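Notes from the sorting bench

Posted Sun 25 August

Mestico put a robot arm into our kitting area in the spring, and I have been the technician assigned to it since. The vendor is Adov. The arm's job is to move mixed plastic parts across a flat surface and leave them grouped for the person who packs the kits. It has no fingers. It pushes things with a rod.

People ask me whether it took anyone's job. The short version is that it took part of four or five jobs and handed back different parts, and the trade was uneven.

Before the arm, each packer sorted a tray by hand before filling kits. Sorting took up a good share of the shift and required very little thought, which some people liked. Danylo Pylypenko liked it. He listened to audiobooks through one earbud and finished a tray at a steady pace all day. He now packs full time and answers stoppage calls, and he can't follow a book while doing that. Ditte Laxdal, at the next station, had wrist trouble and is glad to be rid of the trays.

The test setup is in the back room, where I try new push routines before they go to the line.
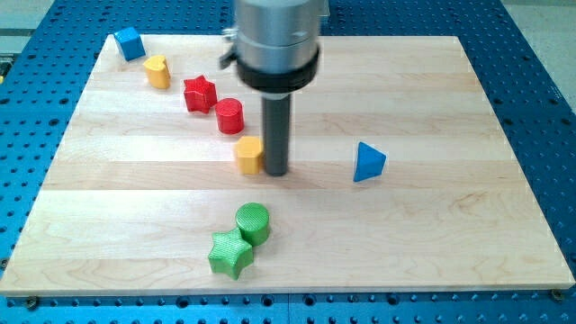 3 min read

I use colored shape blocks for trials because they repeat in useful ways. There is a red star and a green star, a red cylinder and a green cylinder, so a routine told to group by color has to ignore shape, and the reverse. The board is maple, screwed down to a perforated table. Wood gives more friction than the coated trays on the line, and I correct for that in the settings.

Pushing is harder to program than picking. A block pushed off center rotates. A star rotates differently from a cylinder, and when two blocks touch, a push on one is a push on both. The routine plans a short stroke, looks again, and plans the next. Longer strokes save time on paper and cost it in recovery moves.

On the line, the current version handles roughly 400 parts an hour. In the last full week of logging it stopped and asked for help 188 times. Most of those were parts wedged against the tray lip, and a person clears one in a few seconds with a fingertip. The seconds are cheap. The walk and the interruption are what people complain about, and the logs didn't record either until Ditte asked why they didn't.

We changed two things after that. Stoppages now queue, and the light comes on only when three are waiting or the arm has nothing left it can move. The second change was to let packers edit the grouping order from the station screen. Previously they had to call me, and I work one shift out of three.

Danylo has since written the order we use for the Ojala kits. He puts the small parts nearest the packer and the bulky ones behind, the same way he used to lay out a tray by hand. My version had them sorted by part number. His is faster to pack from and I have deleted mine.

What hasn't been settled is pay. Clearing faults and editing orders is technician work under our old job descriptions, and packers are doing it at packer rates. I have put this in writing to my manager with the stoppage logs attached. The reply was that grades are under review.

Next on the bench is a gentler approach speed near the lip, which should cut the wedging. After that I have to rerun the friction settings, as the replacement trays from Findasus have a different coating.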